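Sekmont Tabletop Practice Guide, second edition: a review
13 July 2019

The Sekmont guide is a spiral-bound handbook with a set of printed record sheets, sold to small labs and workshops that run pick-and-place trials on household objects. It covers the part of the job most manuals skip: how to lay out a table, how to choose what goes on it, and how to write down what was done so that a second person can repeat it. I have used it on one bench since October, alongside the older Dunleavy checklist, which it is meant to replace.

The binding lies flat and the pages take pencil. There are 18 numbered rules, each with a short rationale and a worked record. The rules fall into four groups: surface, object set, layout, and reset. A fifth section on safe working distances is thin and mostly sends the reader back to the arm manufacturer's manual. That is the correct advice, but it does not need six pages.

Surface. The guide asks for one covering per series, fixed at the edges, with weave or texture noted on the record sheet. Plain matte board is the default. Textured cloth is allowed under rule 4, provided the same cloth stays down for the whole series. My only objection is that the rule says nothing about washing. A laundered cloth can shrink and sit differently under a light object, and the sheet has no field for it. I write it in the margin.

Object set. This is the strongest section. Sekmont wants a mix of rigid, soft and hollow items in every set, with at least one that will roll and one that has no fixed shape. It also wants real packaging in place of plain test blocks. Printed labels, barcodes and glossy caps all cause trouble for vision systems, and a set made of gray cubes will not show it. The Dunleavy checklist had one line on this subject and left the rest to the operator.

Each object gets a code, a mass and a condition note. The mass field is printed to the nearest 2 grams, too coarse for cards and small boxes. Bottles must be recorded as full, part full or empty. I would add cap torque, but I accept that few benches can measure it.

Layout. Rule 9 defines three grades of clutter. Grade A is separated objects. Grade B allows contact between neighbors. Grade C allows one object to hide part of another from the main viewpoint. The grades are easy to apply, and two operators on our bench agreed on nearly every layout without discussion. Where they differed, the cause was viewpoint: a layout that is grade B from above can be grade C from the front. The guide should state that the grade belongs to the table and the viewpoint together.

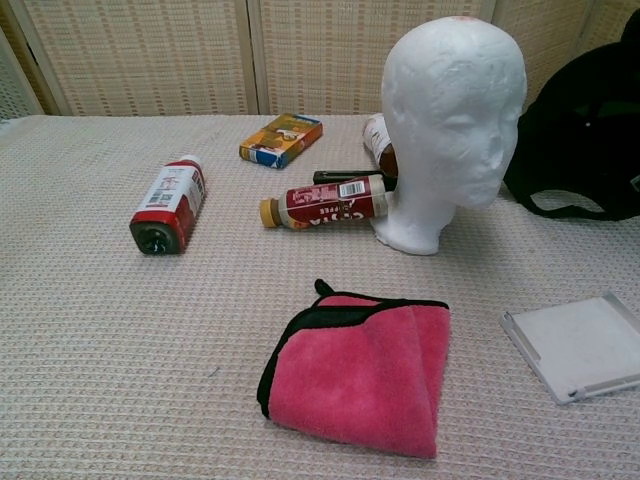 Grade C is also where the record sheet earns its price. It asks for occluding pairs by name, so a foam head with a bottle partly behind it is written as head over bottle, and a Costa coffee bottle lying along the base of the head goes down as a contact pair. Folded textiles are entered with the fold direction and the side facing the operator. The entry for a towel takes longer than all the bottles put together. I have not found a faster method that another person could reproduce.

Background gets two lines in rule 11. Screens are recommended behind the table, and bags or other loose items near the work area must either be removed or be listed as part of the layout. Listing is permitted, and the guide is right to permit it - the fault lies in leaving such items off the sheet. A strap that reaches the cloth counts as an object under this rule.

Reset. The procedure is clear but slow. It assumes an overlay or printed template for returning objects to position. The Grirnasus template sheets fit the grid in the guide and are sold separately, as are the Nomberg corner clamps. Budget for both. Without a template, rule 15 cannot be met for soft items, and the guide should say so before the reader gets that far.

The record sheets come in pads of 100. At one sheet per layout a pad goes quickly, and the refill is overpriced. Photocopying is allowed by the license on the back cover, in small print.

Recommended for any bench with more than one operator. Benches that only run grade A layouts can stay with Dunleavy. The index still lists rule 12 under its first-edition number.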